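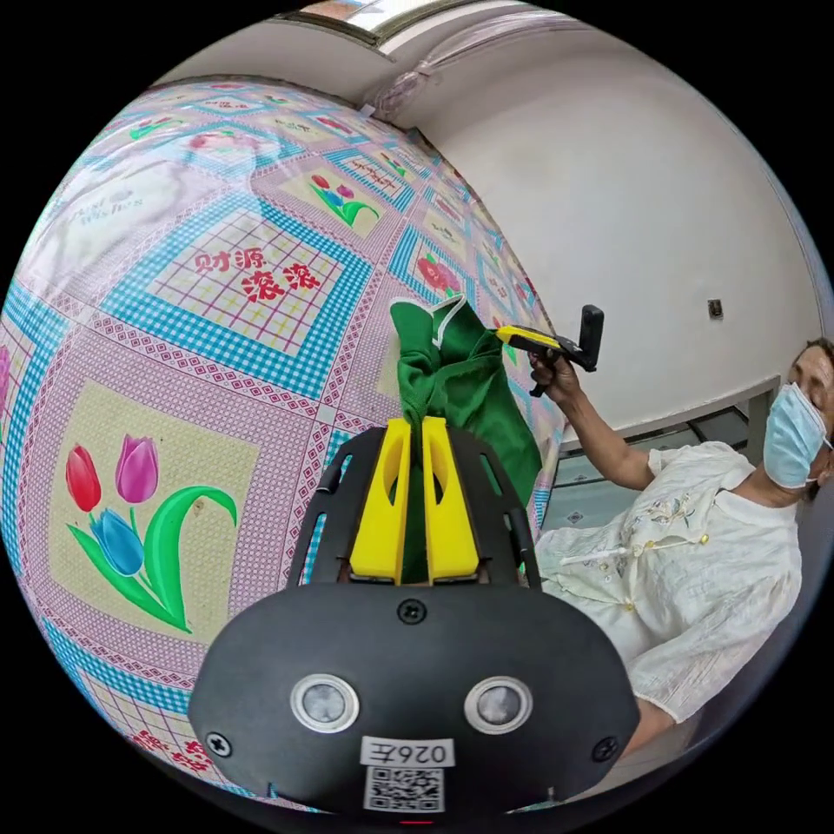
Green fabric with a thin white drawstring.

17/02/2022

When we moved to Herholm in August, I promised myself to walk to work. It is nearly 3,000 steps from my door to the office, and the last part goes along the canal. I wanted to write a little about it, because winter is almost over and I did not give up.

The first weeks were easy. Then came the rain, and I learned that a good coat matters less than good socks. I now keep a second pair in my desk, in a small cloth bag. My colleagues laughed at first, but two of them do the same now.

What I like most is the bakery in Trillano Street. They open at six and the smell reaches the bridge. I buy one roll with seeds and eat it before I arrive, so my gloves are always full of crumbs.

On the bad side, the path behind the Zomum store has no lights. In December I took the longer way, 600 meters more, and I came late a few times. The town says that lamps will come this year – I hope before the next winter.

Tomorrow I will try the way through the park. If the ground is too soft, I go back to the canal.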